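Friesen Folding Work Table: Four Months of Opening Boxes on It

I bought the Friesen for a simple job. Things arrive in cardboard, I take them out of the cardboard, I put them together, and then I find somewhere for the cardboard to live. For years I did this on the floor, which is free and always available. My knees eventually filed an objection.

The Friesen is sold as a "general purpose assembly surface," a phrase that covers every flat thing ever made. It comes in gray or green. I went with green, on the theory that a dropped screw would show up better against it. This has been true of the silver screws and of no others.

Getting it upright

The table ships mostly assembled, so setup is a matter of unfolding the legs and locking the braces. The instructions allow 12 minutes. I took longer, partly due to one brace that needed a talking-to and partly because the diagram for step two shows the table from underneath, an angle from which I rarely look at tables. No tools are required, although the box includes a hex key. I have kept it with the other hex keys. There is a drawer.

Once locked, it stays locked. I lean on it with my full weight when I'm driving a stubborn screw, and it doesn't creep across the floor the way my last table did. That was an Ilteck, a cheaper model with plastic feet, and by the end of a long job you could find yourself working in a different part of the room from where you had started. The Ilteck now holds paint cans and seems happier.

The surface

The top is smooth and plain, with no printed grid, no molded cup holder and no shallow tray for "small parts." I missed the tray for a week. Then I remembered that every parts tray I've owned ended up holding one washer, a dead battery and a coffee ring.

What you do need is room. Opening a box takes far more space than the box did, a fact that manufacturers of small tables prefer to leave alone. Cut the tape, fold the flaps down, and something that was a polite rectangle a moment ago is reaching for both ends of the table. With a big carton spread out flat I can still find a patch of bare green for the screwdriver and whatever bits of hardware have already come out, and that patch is the whole reason to pay for the larger size.

Scratches are another matter. The surface picks up fine marks from dragging anything metal across it, and I drag metal across things by temperament. They fade a little if you wipe them down, and from a normal standing distance I don't see them. Friends who like to crouch and inspect may have a different experience. Packing tape peels off cleanly if you get to it the same day. Leave it longer and you'll be introduced to the glue.

Actual use

The stated load limit is 900 pounds. I haven't tested this and have no plans to, since I can't think of anything weighing 900 pounds that I would want at waist height. A full evening's unpacking doesn't trouble it.

My real quarrel is with the edges. They are square and completely flat, so round things leave. A screwdriver with a fat handle will usually stay put, but a bare driver bit will head straight for the floor, and I've watched one do it with something close to respect. I now lay the opened carton down first and let the flaps act as a fence. Corrugated cardboard makes a decent work mat, too. It's soft on painted parts, it keeps a coiled power cord from sliding off while you're busy elsewhere, and it costs you nothing but a few crumbs of torn edge.
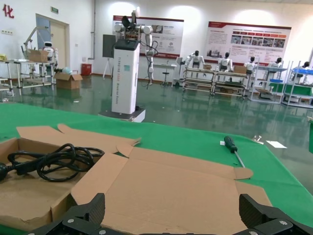 How it compares

The obvious rival is the Cernus, which has a lip around the edge and a butcher-block look that photographs well. It also weighs enough that I'd call it a table that can be folded and wouldn't call it a folding table. I borrowed one for a weekend, folded it once, and returned it open.

The Irkel is lighter and cheaper and comes with a shelf underneath. The shelf sits exactly where your shins want to be. If you work standing well back with your arms out, like someone defusing the furniture, you may get along with it fine.

Price and verdict

I paid a bit more than I'd planned, in January, during a sale that was still going the last time I looked. The website lists 854 reviews, a surprising number of which are about the delivery driver.

Good: steady, roomy, wipes clean, no cup holder.
Less good: scratches if you're careless, and lets anything round roll off.
Would I buy it again: yes, in the same size and the same color. I'd throw the hex key in the drawer unopened.

Four stars. I'd go to four and a half for a version with a raised edge on the long side.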